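Hand or two-finger gripper for soft fabric goods, seen by wrist camera?

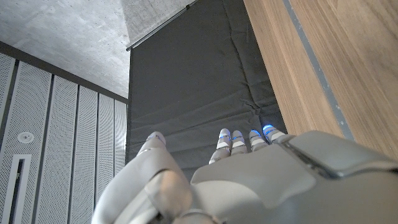

The hand from the wrist camera, fingers toward the padded fabric panel.

Posted by Tianyou Guo, March 29, 2021

Hello everybody. I try to decide between two end tools for our arm and I would like the opinion of people who used both kinds. English is not my first language, so please ask if some sentence is not clear.

The work is with soft things: padded panels, cushions, covers. The tool must press on the fabric, take a fold of it, and pull it a few centimeters to the side. The parts are light, so payload is not my problem. My problem is that the fabric moves before the grip is closed.

Candidate one is the five-finger hand in the picture, on loan to us from Colerum until October. Each of the four fingers has a blue light near its upper joint, and these are very easy to find in the camera picture. Candidate two is a parallel gripper from Brasik with two flat rubber fingers. We bought it for boxes and it works well for boxes.

I ran the same test with both: go to the panel, close, pull, release. I did 159 tries with the hand and the same number with the gripper. The gripper failed less often on a thick fold, but on flat fabric it very often closed on nothing. The hand got some fabric nearly every time, but then the fold slipped out between the fingers when the arm pulled. I changed the closing speed in 3 steps and I did not see a clear difference.

There is a second thing. The camera is at the wrist, and with the hand mounted, the back of the hand takes much of the lower part of the picture. With the gripper I see almost everything. Should I move the camera higher, or is it better to add a fixed camera at the side? And is a hand with so many joints worth the trouble for this work, or should I put better fingertips on the gripper and be finished?

Thank you for your patience.

Print this question | E-mail this question

Posted by fenwick_m

Get the gripper. Hands are nice for demos and then a tendon goes and you wait two months for parts. We had one at my old job and it sat in a drawer.

Posted by McGrath

I do not fully agree with the post before me. I used both kinds on textile for a long time, so I will try to go through your points in order.

First the slipping. If the hand gets fabric nearly every time and loses it later, then the approach is good and the hold is bad. Please check what the fingers do after contact. Many hand controllers stop at a position and keep that position, so when the fold becomes thinner under the pull, the force goes to almost zero. If your controller has a force or current mode, close in position mode and change to current mode after contact. With me this made more difference than any change of speed. It would also explain why your speed test showed nothing.

Second, the direction of the thumb. For a flat fabric I put the thumb down first, press lightly, and then bring the index and middle finger toward it, so the fold is made between them. The ring and little finger I keep open. When all four close together they pull the fabric against each other and the fold is not even. Try it with two fingers and the thumb before you decide anything.

Third, the gripper. It closes on nothing because flat rubber fingers have no fold to take. You can tilt it and push down while closing, but then you need good control of the height, and padding is never the same height in two places. I tried Luta fingertips, the soft type with small ribs, and they were better on thin covers and not better on thick padding. They also collect dust and must be wiped often.

About the camera: I would not move it higher on the wrist if the cable is already tight there. Leave it for the approach, when the fingers are open and you still see the fabric past the fingertips. Add one fixed camera at the side for the moment of closing. You must calibrate two cameras then, but this is one afternoon of work. The blue lights can help you with the rough check of finger position. Lower the exposure a little if they look too bright, or you will lose the edge of the fingertip.

One question back: did you count a try as failed when the fabric was held but moved less than you wanted? I ask because in my first tests I did, and later I had to sort all of them again.

Posted by Tianyou Guo

Thank you both. To McGrath: yes, I counted these as failed, and I now see this was not wise. I still have the logs and will sort them again. The controller has a current mode, which I did not use until now. I will try the thumb with two fingers first and write the result in this thread.

Print this page | E-mail to a friend

Contact us | Copyright and terms | Back to top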